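Última actualización: agosto

Viernes, de noche
Por Eirlys Ifans

Vuelvo a escribir después de tres semanas de no tocar el diario, y lo hago de mal humor, que es como mejor escribo. He decidido pasar el mes comiendo de táper, sin pedir nada a domicilio, y llevar la cuenta de lo que gasto. Mi hermana dice que eso ya lo prometí en invierno. Es verdad.

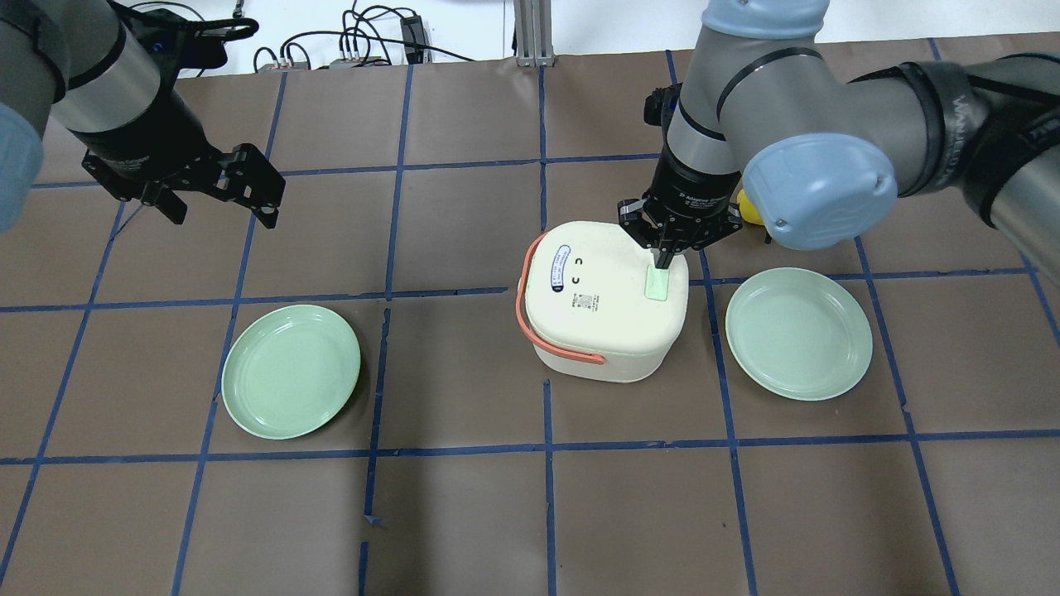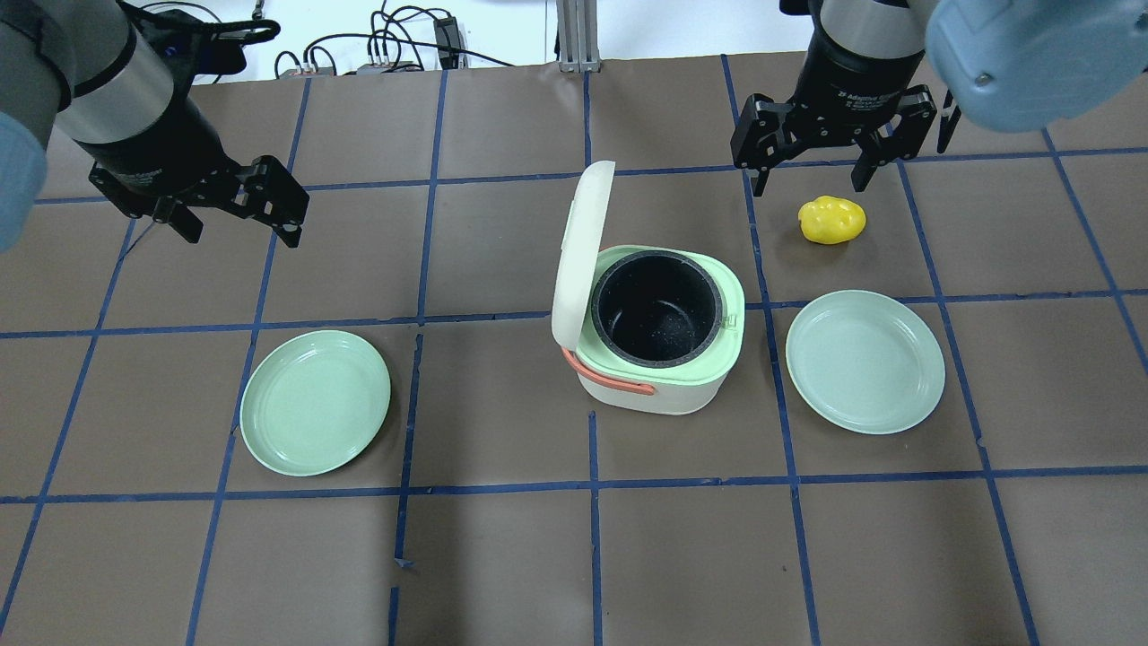
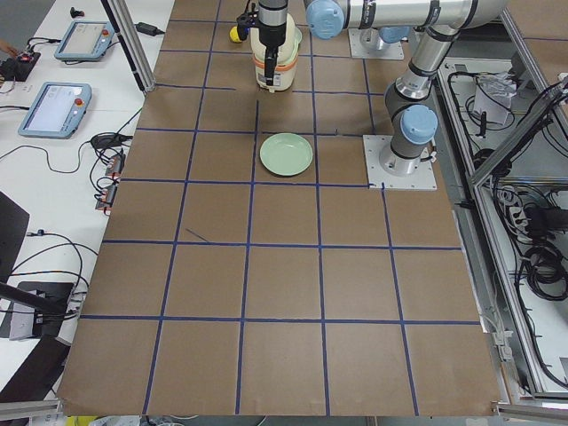 Platos verde pálido sobre papel marrón con cinta azul, en las tres fotos.

El asunto del día ha sido la charla de Dremance. Me apunté por culpa de Metwally, la tienda de la esquina, que tenía los folletos junto a la caja: «Organiza tu semana, recupera tu vida». Pagué 20 euros por dos horas en una silla plegable. El ponente explicó que una persona normal pierde 717 minutos al mes decidiendo qué cenar. Setecientos diecisiete, ni uno más. Levanté la mano para preguntar de dónde salía la cifra y me contestó que del método. Volví a levantarla y ya no me vio.

El método consiste en cocinar el domingo para cinco días. Mi abuela hacía lo mismo con un puchero y no cobraba entrada. La diferencia está en el vocabulario: donde ella decía sobras, ellos dicen «base versátil», y al arroz blanco lo llaman «lienzo». Una señora de la primera fila lo apuntó todo con dos colores. Yo apunté «lienzo» y lo subrayé, pero con otra intención.

Luego vino la parte comercial, que llevaba yo esperando desde el minuto diez. Hay una aplicación, se llama Plolell, y te manda un aviso cuando toca descongelar. También hay un juego de recipientes que se apilan, todos de la misma medida, para que la nevera parezca un archivador. No quiero una nevera que parezca un archivador. He trabajado once años entre archivadores.

Dicho esto, y me cuesta, el domingo pasado lo probé por mi cuenta, antes de la charla. Arroz, lentejas, pimientos asados, una tortilla de calabacín que se me quedó cruda por dentro y tuve que devolver a la sartén. El lunes comí bien. El martes, también. El miércoles las lentejas ya me miraban con resentimiento y el jueves bajé a por un bocadillo de calamares. Cuatro días de lunes a jueves, tres cumplidos: no sé si eso es un éxito o la demostración de que el quinto día no existe en ningún hogar. En la charla nadie habló del quinto día. En las diapositivas el viernes salía siempre con una ensalada preciosa de hojas tiesas, y yo quisiera que alguien me enseñara esa lechuga cortada desde el domingo.

Tampoco me creo lo del ahorro. Según ellos, 70 euros al mes. He sacado los tiques del cajón. Gasté menos en comida de fuera, sí, pero compré azafrán, un aceite bueno «porque total», comino que ya tenía (dos botes ahora) y unas bolsas de congelar con cierre que no cierran. Lo dejo en empate. Si en septiembre sigo, haré la cuenta bien, con el gas incluido, que en los folletos el horno se enciende gratis.

A la salida me encontré con los Jedis, que así llamamos en el portal a los hermanos del cuarto, por las túnicas que se ponen para estar en casa. El mayor está entusiasmado. Se ha comprado ya los recipientes. Me dijo que la comunidad de usuarios tiene 879 recetas y le pregunté cuántas había hecho. Una, el arroz con pollo. Le quedó pastoso. Le dije que lavara el arroz antes y me miró como si le hubiera dado el número de una caja fuerte. Eso no venía en la charla, fíjate, lo de lavar el arroz.

Subí andando, porque el ascensor sigue con el cartel de «revisión» desde que empezó el mes. Cené de pie: pan, tomate, lo que quedaba de pimiento. Bastante rico, la verdad. Fregué un plato.

Pienso que lo que me fastidia es el tono. Cocinar entre semana cansado es un problema viejo y aburrido, y se va resolviendo a ratos, mal, con huevos fritos. Que venga alguien con micrófono de diadema a decirme que mi cena es «una oportunidad de diseño» me da ganas de cenar cereales hasta Navidad. Y sin embargo tengo garbanzos en remojo para mañana. No sé por qué los he puesto, si quería descansar.

Cosas pendientes: devolver el libro a la biblioteca, llamar a lo del ascensor, comprar sal gorda. Comino no. Preguntar en Metwally si van a seguir poniendo folletos junto a la caja, que es justo donde una tiene la cartera abierta.

Se han oído truenos hacia las once — no ha caído ni una gota.

© Eirlys Ifans · Contacto · Volver arriba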